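**Sand on a belt, where does the other half go (again)**

Board: Mechanics & thermo > old chestnuts

---

**halfmv**

ok so the usual one. Sand falls straight down from a hopper onto a belt moving at constant v. Mass rate R. Force on belt is Rv, power Rv². Kinetic energy showing up in the sand per second is half that. So half goes to heat, fine, everyone has seen this.

What bugs me: the half has no friction coefficient in it. Rubber belt, steel belt, greased belt, whatever. Always exactly half. My lecture notes (the old Hetthorpe mechanics notes, spiral bound, most of you know them) just say "the remainder is dissipated" and move on to rockets.

Is there a reason you can say in one line? And is it *really* always heat? I have a feeling it's two questions

---

**oblate_sphere**

One line: sit on the belt. Sand arrives sideways at speed v and stops. Each grain had ½mv² in that frame and now has zero. Belt doesn't move in that frame so it does no work. So ½mv² went to heat, and heat is the same in every frame. Done.

mu only sets how long the skid lasts. Low mu, small force, long skid. The product doesn't care.

---

**halfmv**

yeah that's nice. I knew the time version (skid distance relative to belt is v²/2·mu·g, times mu·m·g, mu drops out) but never looked at it from on the belt. Embarassing.

---

**leftoverterms**

The frame argument is right but "went to heat" is doing too much. What it shows is that ½mv² is no longer bulk kinetic energy in the belt frame. That's all. Whether it's heat depends on how you stop the grain.

Suppose the belt has little springy catches on it. Grain lands, catch grabs it, spring stretches. At the instant the grain is at rest relative to the belt the spring holds ½mv². Latch it there. No heat at all, and the motor still paid mv².

(yes the latch. idealised latch. come on)

---

**oblate_sphere**

And then what do you do with the spring? In the original problem there's no spring. It says sand.

---

**leftoverterms**

Sure, but the OP asked if it's "really always heat" and the answer is no. It's always *half*, that part is kinematics. The heat part is a material statement. People mix these up all the time and then get stuck on the capacitor version where you charge C from a fixed battery through R and lose half whatever R is. Same structure. Put an inductor in instead of a resistor, open the switch at the right moment, and it's not heat.

---

**tenthousandth**

Been through this on here before, there is a thread with 3,536 views that ends with two people not speaking. Just saying.

What happens if you don't latch? Spring pulls the grain forward, and when the spring is back to natural length the grain is doing v forwards relative to belt, so 2v in the lab. KE = 2mv². Motor paid 2mv² by then, momentum handed over is 2mv, times v. So 100% efficient, zero loss, but your sand is flying off the end. It's just an elastic bounce off a moving wall.

---

**halfmv**

oh that's good. so the half is what you pay for insisting it ends up at rest on the belt

---

**leftoverterms**

At rest on the belt AND belt at constant speed throughout. Both conditions. Let the belt speed vary and you can pick the grain up at zero speed and ramp it, loss goes to nothing as the slip goes to nothing. Capacitor people call that charging in steps.

---

**oblate_sphere**

Varying the belt speed is a different problem with the same picture drawn next to it. With a continuous stream there's always sand landing so you'd need belt at 0 and belt at v at the same time. Could be two belts in series I guess: first at v/2, then v.

---

**leftoverterms**

Exactly, and two belts loses half as much. First belt: ½m(v/2)² = mv²/8. Second belt same again, slip is v/2. Total mv²/4 instead of mv²/2. N belts, mv²/2N. It's a real result and it doesn't need any springs.

---

**pebblecount**

hi, lurker mostly. I ran the single belt thing in Fluteo a while back for a different reason (wanted to see the pile shape). Grains with rotation, mu random per run. 1,216 runs. Ratio came out half every time once I let each batch settle, to the accuracy you'd expect from the timestep. Then I swapped the grains for round balls that can roll and thought it would break.

It did not break??

Table in the back room at Cliltholm where I've been trying to do a by-hand version, tray and all:
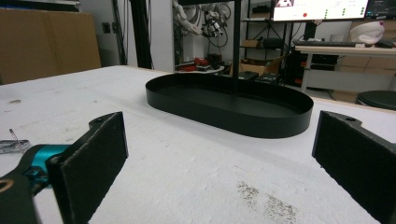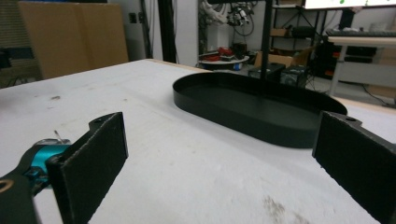 *white tabletop in both, the black oval tray is in both too*

No results from that yet. But for rolling balls the final state isn't at rest on the belt. Ball ends up rolling, slower than belt. So the "sit on the belt, it stops" argument can't be what's going on. Yet the heat is still half of what the motor puts in. Someone check pls

---

**tenthousandth**

ok let me do it here so it's on record.

Solid ball, mass m, radius r, set down with no velocity and no spin. Friction impulse J forward at the contact.

- V = J/m
- spin: (2/5)mr²ω = Jr, so ωr = 5J/2m
- bottom of the ball moves forward at V + ωr (spin is the way that pushes the bottom forward, so it's "backward rolling" seen from the lab)
- slipping ends when V + ωr = v, so V = 2v/7, ωr = 5v/7

Energy: translation ½m(4/49)v² = 2/49 mv². Rotation (1/5)m(25/49)v² = 5/49 mv². Sum 7/49 = 1/7 mv².

Motor paid Jv = (2/7) mv².

Half. Huh.

---

**halfmv**

HALF. ok why

---

**oblate_sphere**

Because the contact point goes linearly from 0 to v as impulse builds up. Work on the ball is integral of (contact speed) dJ, contact speed is proportional to J, so it's ½Jv. Motor does Jv. Rolling or not makes no odds. Sand is the case where the thing can't spin.

So the one-liner should have been: average speed of the bit being pushed is v/2, speed of the bit pushing is v.

---

**leftoverterms**

That's better than the frame argument and I'd like it noted that the frame argument has now been replaced by the person who posted it.

---

**oblate_sphere**

The frame argument is *correct*. For sand. Which was the question.

You can fix it for the ball too. In the belt frame ball starts with ½mv², ends with V' = −5v/7 and ωr = 5v/7. That's ½·25/49 + 1/5·25/49 = 25/98 + 10/98 = 35/98 = 5/14 mv². Loss 1/2 − 5/14 = 1/7. Same heat. Works fine, it just isn't one line any more.

---

**pebblecount**

thank you both, that's exactly what Fluteo gives. 2/7 for the speed too, I had it down as a mystery number in my notes lol

followup: does it survive if ball is dropped already spinning?

---

**tenthousandth**

No. If the bottom of the ball starts at speed u, the average is (u+v)/2, so the fraction to the ball is (1+u/v)/2. Start with u = 0 and it's half, start with u = v and no slip and no loss (also no impulse, so no motor work, so fraction of nothing). Spin it the wrong way hard enough, u < −v, and the ball comes out with less energy than it had.

So "always half" means "always half starting from zero contact speed". That's hidden in "sand falls straight down".

---

**grainoftruth**

Coming in to disagree with basically everyone a bit. Real sand doesn't stop by sliding on the belt. Most of it lands on other sand, bounces, gets knocked along. Also there's the vertical part, it falls from a height h and dumps mgh as well. I worked summers on a belt, 77 kg a second at 2 m/s, and the motor power you calculate from Rv² was tiny next to rollers and lift. So the half is a classroom half.

---

**oblate_sphere**

Nobody said belts cost only Rv². Grain on grain is covered, the internal collisions are the way the heat gets made. Only need the final speed, and horizontal momentum coming in being zero. The vertical bit is separate, comes from gravity, motor doesn't pay for it on a level belt.

---

**grainoftruth**

on a level belt. they're never level

---

**leftoverterms**

Small thing: grain on grain is covered *on average*. While the pile is still shearing there's KE in the belt frame that isn't heat yet. pebblecount said "once I let each batch settle", which is that.

Still say springs, btw. Nobody has answered springs.

---

**oblate_sphere**

Springs are fine!! Stored energy, agreed. I'd write "½mv² per grain not available as bulk KE, for sand this is heat". Can we live with that

---

**leftoverterms**

I can live with that

---

**halfmv**

Gonna write this up for my page. Plan: belt, then contact point average, then ball with the 2/7, then N belts. Capacitor as a footnote. There's a section in Ha's notes on the pulled chain that looks like the same integral but I haven't checked, the coil on the table one, where people fight over whether energy is conserved. If somebody has that worked out link me.

---

**tenthousandth**

Chain is NOT the same, don't put it in without reading up. In the plain inelastic version, yes, pull at constant v, force λv², half lost, same numbers. But a real chain link can get kicked up by the table as it rotates, and then the table supplies some of the momentum. So force from your hand is less than λv² and the loss is less than half. That's the chain fountain stuff. Sand on belt has no equivalent that I know of.

---

**halfmv**

noted. chain gets its own page then. also fixed sign of ω in my draft, had the ball rolling forward like an idiot

---

**pebblecount**

hollow ball for completness: 2/3 instead of 2/5, V = 2v/5, motor (2/5)mv², ball gets 1/5. Half. Hoop: V = v/2, motor ½, ball gets ¼. Will do the cone if anyone cares

---

**grainoftruth**

do an inclined one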